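Equipment notebook, Allulberg bench
October, 14:30

Working list for the next purchase round. Two arms are mounted and running in the enclosure, both on the black plate at the front edge. Question for this entry is what to buy so that a second enclosure of the same layout can be built, and what to replace on this one while the order is open.

State of the cell this afternoon, loose items and chessboard on the floor:

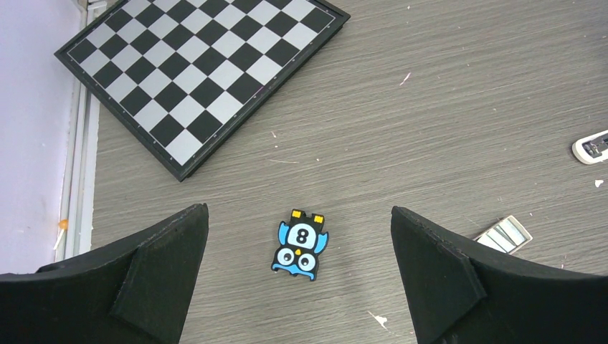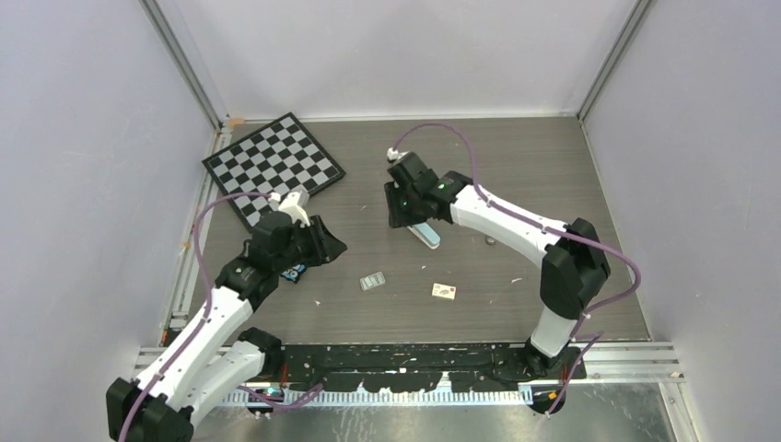
Budget line is shared with the Hustix build, so the order has to be split into needed and wanted.

Needed:

Gripper fingers. One spare pair per arm, plus a pair for the shelf. Current lead time from the supplier is 30 days, and last time a pair wore out we lost most of that waiting. Ask Nindesex whether they will sell the inner pads separately. If yes, cut the number of full pairs and buy pads.

Wrist cameras. Same model as now, fixed focus. Do not mix models between cells. We tried that in spring and had to redo the calibration every time an arm was swapped.

Cables. Runs to both grippers are longer than they need to be with the bases where they are. Measured 68 cm from base to wrist connector with the arm at full reach, so order the next standard length above that and clip at the elbow. Right-angle connectors if the price difference is small. Get 2 spares.

Extrusion and corner brackets for the second enclosure. Cut list is in the Bạch folder. Check it against the actual posts before sending, the drawing predates the change to the back wall height.

Floor material. Match the gray wood-grain. A different floor would mean another variable when comparing runs between cells, and we have enough of those. Buy one extra pack from the same lot.

Wanted:

Second fixed camera per cell. One view from outside plus the wrist views covers most of it, but when both arms reach toward the same spot the fixed view loses small flat pieces under the fingers. Cost is low. The USB bandwidth is the real limit, so this item brings a controller card with it. Price both together.

Small parts bin set. Loose pieces have been living in a shoebox. Low priority, can come out of consumables.

Handheld vacuum for the floor. Crumbs and paper bits get into the wrist view and we have spent time on detections that were lint. Also consumables.

Not buying:

Force sensors. Quote came back well over the line and the mounting would shift the wrist camera. Revisit next year.

Third arm as a cold spare. Two sets of joint motors do the same job for less, provided somebody keeps a written swap procedure. Procedure is half done.

Contingency set at 15 percent of the hardware total. Hustix used theirs up on shipping, so get freight quoted as its own line before the form goes in.

Open:
- Pad price from Nindesex
- Post lengths, remeasure
- Whether the controller card fits the present PC or needs the larger case
- Who pays for the second bench top, us or Hustix

Form goes in once the first two are answered.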